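Can any machine really take over folding and sorting the wash yet?
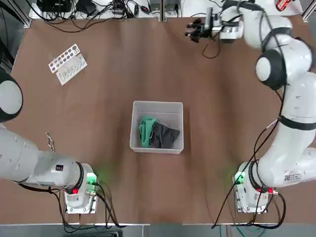 Asked by Erasto Kioko, 2022-06-06

Hello everyone, and sorry in advance for the length. My wife and I run a small guest house, and between the towels, the kitchen cloths and the bed linen I think I spend more of my life with my hands in a basket than I do asleep. Washing is no trouble, the machine does that and has done since my mother's day. Drying is no trouble either. It's everything after that – picking the things out one at a time, deciding what is what, getting it flat, folding it, putting it on the right pile.

My nephew keeps sending me clips of arms folding T-shirts and tells me I'll be out of a job by July. I'd love that! But every clip seems to start with one shirt already laid out nicely on a table, and my cloths don't arrive like that. They arrive in a ball. So my question is whether there is anything, at any price a small place could think about, that can start from the ball. I did see a folding cabinet called the Nirkik offered secondhand for 989 dollars, and I'm tempted, but the listing doesn't say much. Has anybody here used one? And if the answer is "not yet," what is the hard part? I'm curious as well as tired.

3 answers

Answer from Nuanchan Sombatkul (marked as helpful, 542 votes)

Hello Erasto, and please don't apologize, I could talk about this all evening and my family will be glad I'm doing it here. I worked for years in a commercial laundry and now I help out at a training shop called Srisuk, where we try automation on small chores to see what's worth bothering with.

Your instinct about the ball is right. A rigid thing like a cup or a box keeps its shape when you pick it up, so once a machine knows where it is, most of the work is done. A cloth has a new shape every time you touch it. Two cloths lying in one bin, a green one over here and a gray one next to it with the edges overlapping, look like nothing at all to you and me. For an arm that's already a decent morning's work. It has to find a bit of fabric that belongs to only one of them, pinch it without scraping the wall of the bin, lift, and notice if the second one is coming along for the ride. Different colors help a lot. White towels on white towels are much harder, and I'm afraid that is most of a guest house.

Then comes the flattening, and here two arms are a great deal better than one. You hold a corner, let the cloth hang, find another corner with the other hand – you do this without thinking, and so did I for twenty years until I had to explain it to somebody writing software. Finding that second corner is where I've seen the most time go. The fold itself is the easy end of the job.

We ran a test with plain kitchen cloths, all the same size, thrown in a bin any old how. Out of 1168 tries at picking out a single cloth, 492 came up right the first time. The rest were doubles, misses, or a cloth dropped over the side. Given a second or third go it did much better, but a person would have finished the pile and made coffee.

As for the Nirkik, I've used the older one. You clip each item on by hand at the top, and it folds what you clipped. It folds nicely! But the clipping is the part you're tired of, so I'd keep my money. If you want to spend something, buy sorting bags and have the guests' towels and the kitchen cloths go in separately from the start. That saved us more time at the laundry than any gadget.

Answer from TowelDad

No. My brother in law got a Titix and it jams on anything with a hem. Get a folding board, they cost next to nothing and the kids can do it.

Answer from Pirkard Linen Services

We use feeders and folders on our flat sheets, and they do save labor, but two people still stand at the front and spread every sheet by the corners. You'd need far more linen than a guest house makes before it paid for itself. It might be worth asking a local laundry if they'd take only your sheets and leave you the small things. Many will, if you can be flexible on the pickup time.

Comment from Erasto Kioko

Thank you all, and Nuanchan especially, I read yours out loud to my wife. We'll leave the cabinet alone. Could you tell me what size sorting bags you used? Ours would have to hang behind a fairly narrow door.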